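**Home Care 4: Beds, Bedding and the Floor Around Them**
Handout for week two, Sisberg evening course. Notes by Clem Cartwright, with corrections from Mereana Tuhiwai.

Bring this with you, and bring a pencil. The margins are wide on purpose and I love getting these sheets back covered in scribbles!

## Where we left off

Last week was all about sorting and washing. This week we get down to the bed itself, my favorite part of the whole course. Bedding is the biggest, floppiest thing most of us handle at home, and a little technique makes a huge difference. You'll be amazed how flat a sheet lies when you stop fighting it.

Words we'll be using:

- **Head and foot**: the two short ends of the bed. The head is where the pillows go, even if there's no headboard.
- **Drop**: how far the cover hangs down the side.
- **Hand**: how a cloth feels between your fingers. Smooth, crisp, limp, fuzzy. All fair answers.
- **Grab point**: the place you take hold of before you lift. Corners are good. Seams are better.

## Working low

Many of you have told me your beds are close to the floor, or that you fold on the floor when there's no table free. Wonderful, we'll practice exactly that. Set your feet apart, bend at the hips and knees, and bring the cloth toward you a bit at a time. If your back complains, kneel on a folded towel.
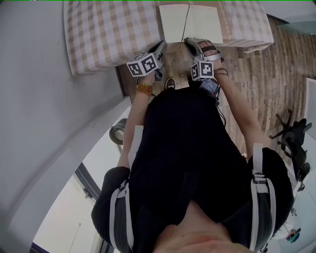
Both hands work as a pair. Take two grab points, a comfortable distance apart, and lift them together so the edge between them stays straight. Pull gently until the slack is gone, then lay the edge down and smooth outward from the middle. With a thick comforter, give it one good shake first (this is the fun bit) and let the filling settle before you fold.

The order we use in class:

1. Clear everything off the bed, pillows too.
2. Find the label. On our Imia sheets it sits at the foot, left side. Yours may be anywhere.
3. Match the head end first.
4. Walk around to the foot. Don't reach across.
5. Check the drop on both sides.
6. Smooth, tuck, pillows last.

Mereana tucks before she checks the drop and gets a lovely result, so try it both ways and see which suits you.

## The floor

Wood floors show every bit of lint, and bedding makes plenty of it. Sweep before you spread a clean sheet out, going along the boards so the bristles follow the joins. Then sweep again when the bed is made. A dry cloth wrapped around the broom head picks up the fine fluff that the broom only pushes around.

If you want to mop, wring the mop hard and finish with a dry cloth. Standing water and floorboards don't mix.
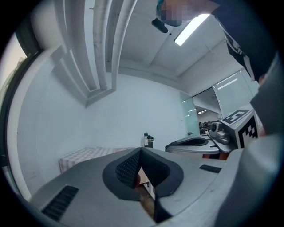 *Page last changed: Mar 7, 2008*

## Folding for the closet

Fold to the shelf you have. Our practice shelf is 40 cm deep, so we fold a flat sheet in half lengthwise, in half again, and then into thirds. A 200 cm sheet comes out with room to spare. Fitted sheets get their own demonstration, and yes, there is a way to do it neatly! Tuck one corner inside its neighbor, do the same with the other pair, then bring the pairs together and fold the curved edge in.

## To do before next time

- Make one bed from bare mattress to pillows and write down where you got stuck.
- Measure your own shelf.
- Read the Pirihi booklet up to the section on wool blankets.

Wool is in April, when we move to the larger room at Hutomberg. I can't wait.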